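From: Marcus Dunleavy
To: home-gym list
Subject: Re: [homegym] Adjustable handles: threaded ends, collars, and what fits what

Viktória Kocsis wrote:

> I am sorting out the weights in the spare room and have ended up with
> two short handles that look the same but do not take the same collars.
> Both are chrome, both are threaded at the ends. The Bellamy collars go
> all the way up one of them. On the other they turn twice and stop.
> The second handle came with a box of plates from a house sale in
> Fuletport and has no marking on it that I can find.
>
> Three questions. Is there a standard thread for these? Can I force the
> collar with some oil? And is it worth keeping a small handle at all
> when I have a fixed pair at 8 lb and another at 9 lb?
>
> Viktória

Viktória,

Taking them in order.

1. Thread. There is no single standard that I would rely on. The bar diameter is fairly consistent within the cheap one-inch group, but the small handles are a separate matter, and the pitch varies from maker to maker even when the diameter matches. A collar that turns twice and stops is nearly always a pitch mismatch. If it were a diameter problem it would either not start or it would wobble from the first turn.

To check, lay the two handles side by side on a table with the threaded sections touching and try to mesh them. If the ridges drop into each other along the whole length, the pitch is the same and you have dirt or a damaged thread. If they mesh at one end and ride up at the other, the pitch is different and the collars will never interchange. A thread gauge does the same job and gives you a number to order by. Measure both ends of each handle. I have one Plollcombe handle on which someone recut the thread at one end only.

2. Oil. No. If the pitch is wrong, oil lets you get another half turn in before it binds, and then you have a stuck collar and a ruined thread. If the pitch is right, clean first. Old toothbrush, mineral spirits, wipe along the spiral with the edge of a rag, let it dry. Then try the collar by hand. If it still catches in one spot, dress that spot with a small three-cornered file, one or two strokes, and try again. Do not file the whole length. Keep lubricant off the smooth part of the handle in every case.

While you are at it, look at the rubber ring inside each collar. Most of the small ones rely on that ring to hold. When it goes hard, the collar feels tight at rest and walks outward over a set. Replacement rings from any plumbing counter will do if you match the cross section. The Skoretari collars have a deeper seat and take a thicker ring than the others I own, so do not buy one size for everything.

3. Whether to keep the small handle. I would keep it. Your fixed pairs are one pound apart and cover very little range between them. A small handle with light plates is useful for wrist and forearm work, where loading one side is the point. For wrist rotation I put a plate on one end only, hold the grip, and turn slowly from palm up to palm down. 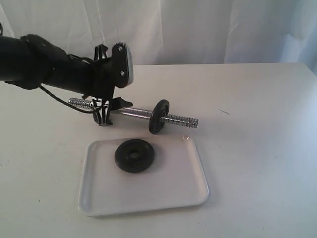
Small chrome handle, threaded at both ends, with a round black plate between the grip and the right-hand thread.

For that kind of work the collar matters more than it does with a balanced load, as the plate is not always hanging the way you expect. Run the collar up until it touches the plate, then a further quarter turn by hand. Check it between sets. No pliers.

On storage, to finish the sorting: I keep handles and collars together in one shallow tray, each collar threaded onto the handle it belongs to, and the loose plates on a peg by size. A dab of nail polish on the end of the handle and the same color on the face of the collar is enough to keep the sets apart. My tray has three colors in it at present. The unmarked handle gets its own color even if you have no collars for it yet.

If you do measure the pitch, send the figure to the list along with the bar diameter. I have a table of the handles people have reported and it is thin at the small end. The last addition was in July. I also have a spare pair of Bellamy collars and an odd pair from Plollcombe, and will mail either one if the numbers agree.

Also, before you write off the collars: check that you are not starting them backwards. Some have a lead-in on one face only.

Marcus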